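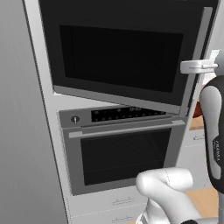 Blagoje Atanasov objected, when we read him an early draft of this section, that we were treating the home oven as the end of the story, and that bread in Skirari had never once been about the oven. It was about the line outside it. We have come to think he is right, and much of what follows is an attempt to take his objection seriously.

Figure 4. Two built-in wall ovens stacked in a tall cabinet, upper door partly open (computer rendering).

4.2 From the shared oven to the private one

The village oven at Skirari was fired on Saturday from before dawn until late afternoon. Families brought shaped dough on boards, each loaf cut on top with a mark of its own: a cross, a ladder, two short strokes and a long one. We recorded 19 of these marks from living memory, and the people who drew them for us did so without hesitation, often tracing them on the tabletop with a finger before we had found a pencil. Several could also draw the marks of neighbors whose families had left the valley long ago. For us this was the most exciting finding of the whole study. A mark meant to keep one loaf from being confused with another had become a kind of village directory, held in the heads of people who had not used it in decades.

The order of baking was just as well remembered. Flatbreads went in first, while the floor of the oven was at its fiercest, then the large wheat loaves, then the rye, then pots of beans pushed to the back and left overnight. A family's place in the line depended on what it had brought, and people planned their dough to match. One woman described holding back her rye on a warm morning by setting the board on the cellar steps, moving it down one step at a time as the line slowed. She called this "walking the bread," a phrase we later heard in two other households and nowhere outside Skirari.

Mesico, down the valley on the Ivus, offers a useful contrast. The town had a commercial bakery, Salehi, much earlier than the villages had anything of the kind, and residents there speak of bread as something bought. Yet the bakery also rented out space in its oven after the morning bake, and on feast days it took in trays of pastry and whole lambs from the surrounding streets. The surviving account book lists 700 such jobs. Most are entered by street and dish, with no family name, as though the baker needed only "Mill Street, cheese pie" to know whose it was. We suspect he did!

The move to private ovens came late and unevenly. In Mesico it followed the apartment blocks; in Skirari it came house by house, usually with a new kitchen. The current version of that kitchen is the kind shown in Figure 4, where a wall oven sits above another in one tall cabinet. A household with two ovens can bake wheat and rye on the same morning with no thought for order at all. The sequence that once organized a whole village's Saturday can be settled inside a single family.

It would be easy to tell this as a story of loss, and some of our speakers did tell it that way. Others were having far too much fun with their own ovens to agree. Home bakers in Skirari now make breads that the shared oven would never have allowed: enriched loaves that need gentle heat from start to finish, small batches tried on a weeknight, a walnut bread whose recipe changed four times during our visits (we were asked to judge every version). Several had gone back to older grains for the simple reason that a failed loaf no longer wasted a place in line.

What has thinned out is the talk. Under the old arrangement, a baker saw everyone else's dough before it went in and everyone else's bread when it came out. Advice was given whether or not it was wanted. A slack dough was noticed, and so was a good one, and techniques passed between families who might otherwise have had little to say to each other. Speakers who learned at the village oven tend to explain bread by comparison: wetter than the neighbors', darker than my aunt liked it. Those who learned at home explain it by time and temperature. Both groups make very good bread, and we could not tell their loaves apart by eye, but they describe the work in noticeably different words.

The difference shows most clearly in how people talk about doneness. Older speakers have a wide vocabulary for it, including separate terms for the sound of a tapped wheat loaf and the sound of a tapped rye. Younger speakers usually have one word, and they add a number to it. A few families keep both systems going — the grandmother taps, the grandson reads the dial, and the two of them argue until somebody opens the door.

Atanasov's point about the line has one more consequence for our argument. Since the village oven was relit for the November feast, the loaves brought to it have been mostly for show, baked by people who own perfectly good ovens and could have stayed home. They came early anyway, and they stood in order. Three of the old marks reappeared on the crusts, along with several that none of our older speakers recognized. We take up these new marks, and the families now using them, in Section 4.3.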